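Dreststead Winter Hoops - your questions answered

I've been running the sign-up desk for a few seasons now, and the same questions land in my inbox every January. So I wrote them all down!

When do teams have to register?
By 30th January. I do let the odd late team in if a bracket has a gap (email me first, please), but don't count on it.

What does it cost?
$110 a team, which covers referees, the gym and a ball you give back at the end. Players don't pay anything on top of that.

Who can play?
Anybody in middle school or high school. We get kids from Vurkell and Sammont as well as our own, and a mixed team is fine - some of my favorite games have been mixed ones.

Do I have to bring food for the team supper?
Nope, but we love it when you do. Irén Mészáros looks after the supper and she'd like to know what you're making so we don't end up with all noodles and no salad. Last season I ate four kinds of noodles and I regret nothing.

Put your name on your dish, and tell Irén if there are nuts in it. Plates, chopsticks and the rest of the tableware are on us.

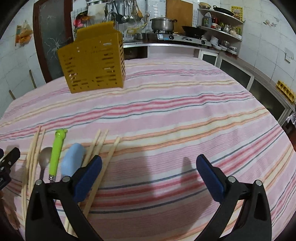

Where do I park?
The lot behind the Dobos Gym has 80 spaces and fills up fast. After that it's the street, and watch out for the hydrant by the side door, they do ticket there.

Can grandparents come and watch?
Yes, bring them! The bleachers seat 400 and it's free to get in. The bottom rows are the easy ones if stairs are a pain.

Where does the money go?
New rims for the outdoor court. We need $1,000 more and then we can order them.

My kid has never played in a tournament. Is that okay?
Totally okay. Tick the "first timer" box on the form and I'll put the team in the gentler bracket.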